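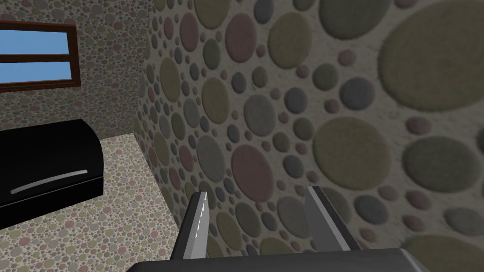 Email subject lines, again

Quick one before lunch. Sent the June newsletter with 2 subject lines, half the list each. List just passed 1,000, yay. Long clever one — flopped. Four plain words did way better.

Ojārs says send it at 4 pm. I say mornings. We'll test that next, proably in the next issue.

Also dropped Soranex for the mailings. Too many menus, and the preview never matched what landed in my inbox. Trying Cukach now. So far ok, import was slow tho.

More when I have numbers. If you run a small list, tell me what time you send.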